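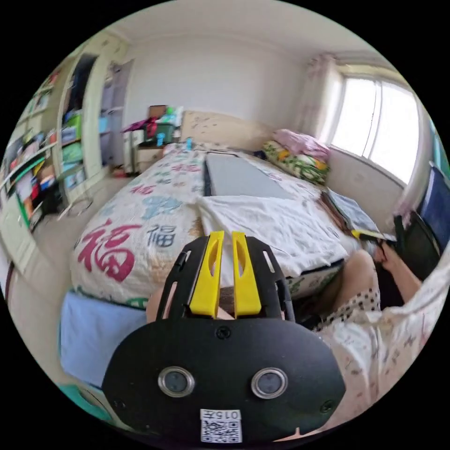 Neststead, December

Home / Notebook / Pages / Shop / Contact

Forklow ch. 2, inking day whatever. Started 7.40 am, coffee, no drawing till 9.

Pages 5 and 6 inked. Page 7 pencils still wrong. The ferry panel reads right to left so your eye lands on Siregar before he's said anything. Flip it? Then the lamp is on the wrong side for the next three panels. Flip it anyway, move the lamp.

Colour of the night pages: tried the grey-blue again. Too dead. Adi Purba says warm up the shadows and leave the sky alone. Will test on p. 6 only.

Lettering. Farah sent the new balloons for the first half, much better, tails are shorter. She wants 21 words max per balloon. Siregar's speech on p. 9 is nearly twice that, so cut it or split it. Cut the bit about his uncle, it comes up agian in ch. 3.

Nib died halfway through the harbour. Swapped to the brush pen for the ropes and like it more. Redo the ropes on 5 to match?? No. Leave.

Scans: 400 dpi was fine for the minis but the hatching fills in at print size. Rescan 5 and 6 at 600 tonight. Farah, dont letter over the old files pls.

Ekard quote is in, cheaper on the uncoated stock, but they want bleed on every page. P. 3 has none. Extend the sky by hand, ten minutes.

Still to do
- p. 7 flip
- cover rough, the one with the goat
- ask Adi for flats on 1 to 4
- logo is too close to the trim

Filed under: Process, Forklow, Works in progress

Recent entries
Forklow ch. 1, corrections
Drawing water badly
Siregar's coat, five versions
Paper tests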